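Echeverría series confirms nine rounds and a new braking rule for truck racing

The Echeverría truck racing series will run nine rounds this season, with the final meeting set for September at the Sulholm circuit. In an interview at the series office, the director of competition set out the changes that teams will find in the revised regulations.

The most significant of these concerns braking. Each truck must now carry a sealed recorder that logs brake temperature throughout practice, qualifying and both races. "We had the data before, but we had it in 14 different formats," the director said. "A steward should be able to compare two trucks within minutes of the flag."

Teams were consulted over the winter. The director acknowledged that the smaller entrants had raised objections to cost, and confirmed that the series will lend recorders to any team running a single truck. "They asked a fair question and we owed them an answer before the first round," the director said.
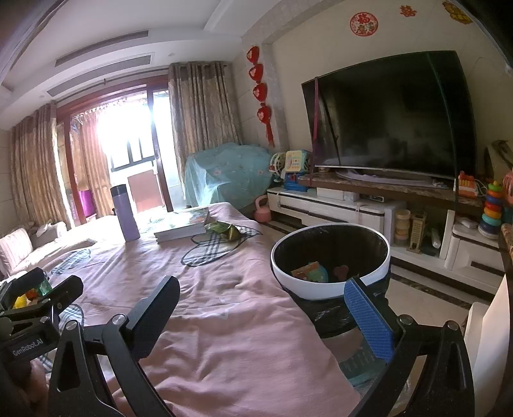
Gerkusholm, 17 May 2021

The calendar itself has also been revised. Dander returns after an absence of two seasons, following the resurfacing of its pit entry and the extension of the barrier at the second chicane. Asked whether the circuit was ready, the director said that the final inspection had been passed with one remark, relating to drainage behind the paddock. "The circuit has given us a date for that work, and we will check it."

On the grid, 57 drivers have applied for licenses. Applications remain open to those who have completed the observed test day. The director declined to say how many places would be offered, noting that paddock space differs from one venue to the next.

The director was more direct on the subject of driving standards. Penalty points will now carry over between rounds, and contact under yellow flags will be referred to the stewards in every case. "Drivers told us they wanted the same decision in the last round as in the first. I agree with them."

Tickets for the Sulholm meeting will be sold in advance only. Camping pitches, of which there are 192, are to be booked directly with the circuit.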